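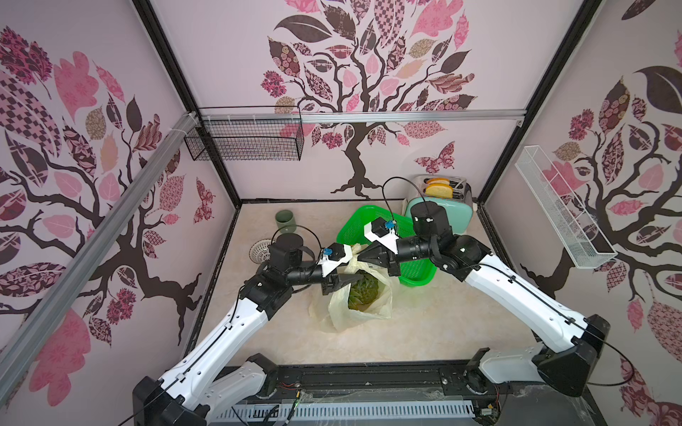
Ranger les courses sans y passer la soirée : ma méthode du panier vert

Pendant des années, je rentrais du marché, je posais tout en vrac et je me disais « je rangerai après le café ». Vous connaissez la suite : le café, le téléphone, et à 19 heures les légumes étaient toujours dans leur sachet ! C'est mon amie Magdolna Boros qui m'a mise au panier, si j'ose dire. Chez elle, tout ce qui arrive du marché passe par un bac à fentes posé sur le plan de travail, et rien ne va au frigo avant. J'ai copié sans aucune honte.

Ce qu'il faut

Un panier en plastique ajouré, rectangulaire de préférence (les ronds roulent, se calent mal et finissent au garage). Le mien est d'un vert franchement criard, je l'adore. Un torchon propre. Et un coin de plan de travail dégagé, ce qui chez moi était le plus difficile à trouver.

Étape 1 : faire de la place

Je pousse tout vers le fond. Le grille-pain reste dans son angle, il ne bouge jamais (la prise est là, et puis il y a souvent des tartines dedans, j'ai un goûter permanent à la maison). La tasse va contre le mur, à gauche. La petite passoire ronde, je la laisse à portée de main, parce que je m'en sers pour rincer les radis et les petites choses. Le panier se met devant le grille-pain, avec un espace libre devant lui pour le sachet.

Étape 2 : poser le sachet et l'ouvrir tout de suite

Si les anses sont nouées, on défait le nœud avec les doigts, sans tirer comme une brute. J'ai déchiré assez de sachets pour le savoir, et ensuite on n'a plus rien pour les épluchures. Une astuce d'Aoife Foley, ma voisine du dessous : glisser le manche d'une petite cuillère dans la boucle et faire levier doucement. Ça marche 2 fois sur 3, le reste du temps je râle.

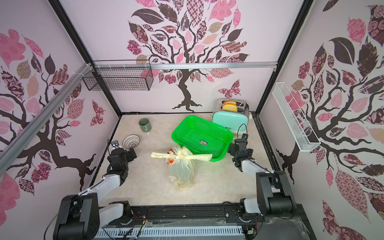
Le sachet bien à plat devant le panier, les anses étirées de chaque côté.

Étape 3 : trier dans le panier

Les légumes lourds d'abord, au fond, puis les feuilles par-dessus. Salade, blettes, fanes, tout ce qui s'écrase vite reste en haut, sinon vous aurez de la soupe avant l'heure. Je laisse les légumes respirer 5 minutes, le temps de regarder ce qui est abîmé et ce qu'il faut manger le soir même.

Pour les filets muraux, faites comme vous voulez. Moi, j'ai fini par accrocher de petits paniers en fil métallique, un noir
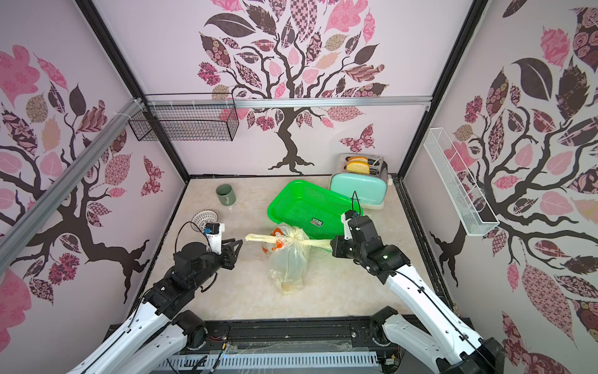 et un blanc, plus long et plus étroit, fixé sur le mur de droite. Ils ne sont pas assortis et ça m'est complètement égal. J'y mets l'ail, les échalotes et les citrons, tout ce qui n'a pas besoin de froid.

Étape 4 : plier le sachet

On le lisse, on le plie en bande, on le roule et hop, dans le tiroir. S'il est humide, je l'étends d'abord sur le torchon. Et en octobre, quand les courges arrivent, je sors un deuxième panier, parce qu'une seule courge remplit le premier !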